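4. The Open Day as a Field Setting

4.1 Venue and schedule

The open day took place in December in the ground-floor hall of the Kobori building, a former print shop that the Driditia group now uses for teaching and for its robot work. Doors opened at 10 a.m. and closed at 4 p.m. Over those six hours 578 people came through, most of them families from the nearby streets, along with two school classes and a fair number of retired people who had seen the poster at the library. We had planned for far fewer. By noon the line for the portioning table reached the coat racks, and Toshiko Sugawara had to move the welcome desk into the stairwell.

Three stations were running. Station A let visitors guide a single arm by hand. Station B showed recorded motions played back on a screen. Station C, the portioning table, is the subject of this section, and it was by a wide margin the one people stayed at longest. All talks were given in Japanese and English by Kaede Fukuda and Leanne Stockdale, who traded places every half hour and, by mid-afternoon, were finishing each other's sentences.

4.2 The portioning task

We chose portioning for the demonstration because everyone in the room had done it at home. You have a box of something small and dry, you have a scoop, and you want a certain weight in a bowl. Visitors understood the goal before a word of explanation had been given, and this left much more time for the questions we were hoping to hear.

The target weight was 7 grams. A small target makes the task harder than it sounds: a scoop dipped a little too deep goes well past the mark, and there is no easy way to take the extra back. Hideaki Kawaguchi had argued for a larger portion during rehearsal, on the grounds that a demonstration ought to succeed. We kept the small one. Watching a machine come close, miss, and go again held the crowd better than a string of clean runs had during our rehearsals, and the children in particular took sides (mostly the robot's).

The layout was kept plain so that people at the back could follow it. The scoop, the scale with its bowl, and the container of pellets were set out in a row on the wooden table, and the two arms worked from the near side. Figure 4 gives the arrangement used at Station C.
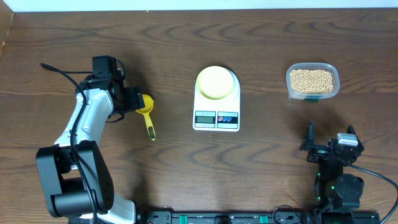
Figure 4. Portioning table with two robot arms. Left to right between the arms: yellow scoop, white kitchen scale with pale yellow bowl, clear container of beige pellets.

The yellow scoop was picked for its color against the dark wood. In an earlier trial at Karkton we had used a steel one, and the spectators lost track of it as soon as the arm moved. The kitchen scale was likewise an ordinary household item. We did have a laboratory balance available, but Stockdale felt strongly that a scale like the one in people's own kitchens would make the numbers feel real, and we think she was right. Several visitors told us they owned something very similar and asked whether ours was any more accurate. (We made no claim that it was.)

4.3 Running the demonstration

Each session lasted 12 minutes. The guide opened with one question — which arm do you think will do what? — and took guesses from the floor before anything moved. The operator, usually Miyuki Hirose, then started the routine, which ran under Floter, our in-house motion software. After each attempt the guide read the weight aloud, and the operator wrote it on a whiteboard beside the table.

We logged 178 complete attempts over the day. An attempt was counted as complete if the scoop was picked up, filled, and emptied over the bowl, whatever the final weight. Attempts stopped by the operator were logged separately and are discussed in Section 5. There were a few of these in the first hour, nearly all caused by a grip on the handle that was slightly off center, and hardly any after Hirose changed the approach angle during the lunch break. That fix was made on the spot with perhaps thirty people looking on, and it drew the warmest applause of the day!

The whiteboard was an afterthought, and we would now consider it essential. Once there was a column of numbers, people began to compare. They noticed before we did that the weights crept down as the level in the container dropped, and a boy of about ten asked why the arm did not simply dip lower each time. It should have, and the version we have run since then does.

4.4 Visitor questions

Sugawara and Fukuda wrote down visitor questions on cards as they were asked, with no attempt to sort them during the day. We collected about 296 cards, a few of them too hurried to read. Hirose and Kawaguchi coded the legible ones independently and settled their differences by discussion.

The largest group concerned error: what happens if it spills, does it know it spilled, who cleans up. The second concerned the two arms and how they share a space without hitting each other. Questions about jobs and cost, which we had prepared for at some length, were far less common at Station C than at the other two. We suspect the table itself steered the talk. With a bowl and a scoop in front of them, visitors asked about bowls and scoops, and from there they moved quite naturally to grip, reach, and weight.

Many questions were also better than the ones in our own protocol. One woman, a retired pharmacist, asked whether the arm tapped the scoop on the rim before moving away, as she had been trained to do with powders. It did not. Kawaguchi added a tap after the doors closed that evening, and the whole team stayed to watch it run. We return to the effect of this change in Section 6.2, together with the results from the second visit to Karkton.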